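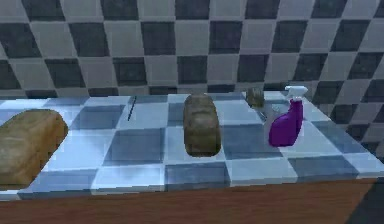
Speaker notes: Reading your council's budget for fun (yes, fun)
Evening session, Brudovier hall, questions at the end

Opening

Good evening, thanks for coming out in July to hear a talk with the word "budget" in the title! Wait for people at the back to sit down. Ask for a show of hands: who has ever opened the town's annual budget? And who got past the contents page?

I opened ours by accident. I was looking for the bus timetable for Sala and clicked the wrong link, and two hours later I was still reading. I had no idea how much of the town was in there. The paint for the crossings, the lease on the skate ramp, the price of keeping the river gauge going. It's a portrait of the place, written in very small type.

Slide 2: two budgets, one booklet

Day-to-day money (they call it the revenue budget) pays wages, fuel, lights, grass cutting. Building money (capital) pays for things that last: roofs, bridges, the new boiler at the baths.

Stress this, it trips everybody up. If someone says "why did they build a cycle shed when they're cutting library hours?", the answer may well be that those come from different pots and the rules don't let you pour one into the other. You can still disagree with the shed! But you'll be having the right argument.

Slide 3: reserves

My favourite bit. Slow down here, I always rush it.

Reserves are savings. Some are put by for a named purpose, such as the Mamitz footbridge repairs. The rest is general, for floods, a bad winter, a grant that doesn't turn up. Our town has its own rule that general reserves shouldn't drop below 10 per cent of a year's day-to-day spending. I love that rule. It fits in one sentence and you can check it yourself with a phone calculator.

Do the sum live if the projector behaves. If not, use the flip chart.

Point out what to look for: has the figure gone down several years running, and does the text say why? One dip after a flood is what the money is for. A slow slide with no explanation is worth a polite email.

Slide 4: borrowing

Councils borrow, and that's fine. A school roof will be used by children who aren't born yet, so it's fair enough that some of the cost falls later. The line to find is called "financing costs". It's the yearly bill for past borrowing, and it has to be paid before anybody gets to choose anything.

(Someone in Stadidura asked me whether a town can go bust. Good question, long answer, keep it for the end.)

Slide 5: the line I got wrong

Tell the story of line 2751. Page near the back, "sundry recoveries", 3000 in the column. I was convinced I'd found a scandal. I wrote it up, I had a heading and everything. Then I saw the note at the top of the table: figures in thousands. So three million, and a footnote explaining that it was money paid back to us by the county for road works we'd done on its behalf.

Pause for laugh. Then: always read the top of the table. Always read the footnotes too, they're where the good stuff lives.

Slide 6: how to join in

The draft comes out in the autumn and there's a comment period. Very few people write in, so a clear letter does get read. What seems to work:

Give the page and line number.
Ask one thing per letter.
If you want more spent on something, say where you'd take it from, or say you'd pay a bit more tax for it.

You can go and watch the budget meeting as well. It's long. Bring a sandwich. But there's a moment late on when the amendments are voted through one after another, and after all that reading you know exactly what each one means, and it's properly exciting!

Handouts

One-page word list on the side table, larger print version underneath. Printed copies of the budget summary to pass round, please can I have them back, the Mamitz group wants them next.

Questions

Repeat each question into the microphone. If it's about somebody's own council tax bill, point them to the town office and offer to help find the form afterwards. Hall needs to be clear by half past nine.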